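Serra garden opens its terraces again after a long winter of stone and soil

The hillside garden at Serra opened its lower gate again this April, and if you have walked past the high wall on the Lirnard road in the past year and wondered what all the wheelbarrows were for, you can finally go in and see for yourself. The old terraces, which had been slipping quietly downhill for longer than most of us have lived here, have been rebuilt, replanted and given a proper path from bottom to top.

The work was done by Bernosora, the small landscape firm run by Raffaele Ruggiero, who grew up two streets away and remembers stealing figs from the very trees his crew spent the winter pruning. (The figs are fine, he would like everyone to know. One of them had to be propped, but it has already leafed out.)

"We didn't bring in much," Ruggiero told us, leaning on the new handrail and plainly pleased with it. "The stone was here, it had just rolled to the wrong place. We picked it up and put it back, and then we did that again for months."

He is being modest. The crew relaid 448 feet of dry stone wall, all of it without mortar so that rainwater can find its way through and not push the whole thing over, as happened to the middle terrace after the big storms. Behind the walls went coarse gravel, then sandy soil, then a top layer of compost made from the garden's own clippings. A shallow channel now carries runoff from the upper road across the slope to a planted basin near the gate, where the irises already seem very happy with the arrangement.

As for the planting, there are 2,857 new plants in the ground, most of them small and a little underwhelming at the moment, so please be kind about it. Cosimo Palumbo, who drew up the planting plan, chose things that can get through a dry summer with very little help: rosemary and thyme along the edges where you can brush against them, lavender on the sunniest terrace, rockrose and sage higher up, and a long drift of feather grass by the steps that ought to look lovely by fall. There is also a shady corner under the oaks with ferns and hellebores, and a bench that gets the breeze in the afternoon.

"People ask me why it looks so empty," Palumbo said with a laugh. "It looks empty because I left room. Come back in two years and you'll be asking me why it's so crowded!"

He has also kept a strip beside the top wall unplanted, to be sown with annual wildflowers once the weather settles. Anybody with poppy or cornflower seed saved from their own yard is invited to bring some along in a paper envelope with the name written on it, and he'll mix it in with the rest.

The path is gravel, firm underfoot, and climbs in long, easy bends as far as the third terrace. After that there are steps, wide and fairly shallow, with the handrail on the left going up. Strollers and wheelchairs can manage the lower part comfortably, including the herb beds and the basin, and a ramp to the fourth terrace is planned for next winter if the money holds out.

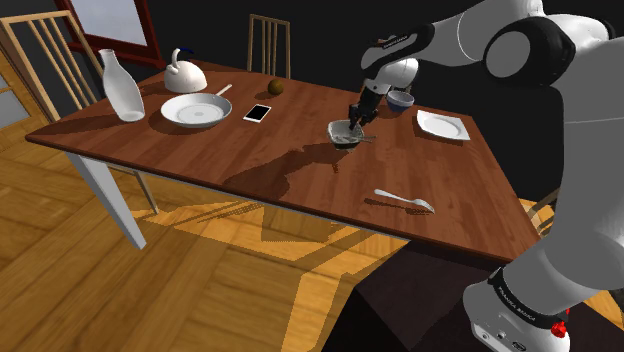

A wooden table set with kitchenware, with a robot arm, apparently lettered "Franka Emika", reaching over it. Computer rendering.

Water was the other big question, and it took a good deal of talking to get it settled. The garden used to be watered by hose, whenever somebody remembered, and half of it ran straight down the hill. There is now a drip line under the mulch on every terrace, 515 yards of it altogether, fed from a tank behind the tool shed. Ruggiero expects to need it for the first two summers and then only in the worst of the heat.

Bernosora will look after the garden through its first year, with a visit every other week for weeding and to replace anything that fails. Britum, the nursery down in the valley that grew most of the plants, is keeping a few trays of each kind in reserve.

The garden is open every day from 8 a.m. until dusk, and there is no charge to go in. Dogs are welcome on a leash. Parking by the gate is tight, so if your knees allow it, leave the car at the foot of the hill and walk up past the old wash house.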